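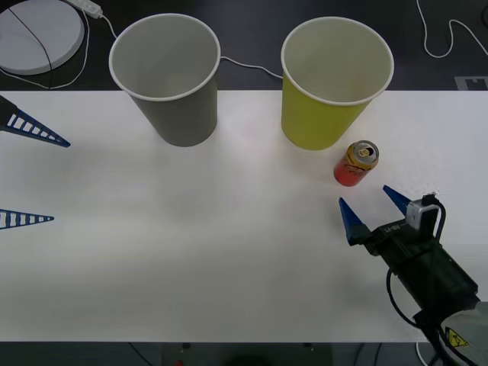
Folus paper cups, 40 pack

Bought these in the grey and the yellow-green for my daughter's birthday in August. The colours suit a kids' party and the white rolled rim is comfortable to drink from. No leaks, even after an hour of cordial on the back deck.

They narrow toward the base, so a full one can go over if it's bumped - worth knowing with little ones about. Ours were fine with cold drinks. I wouldn't use them for tea.

The sleeve was a bit squashed on arrival but the cups were OK. 4 stars, would buy again.

Frauke Thiele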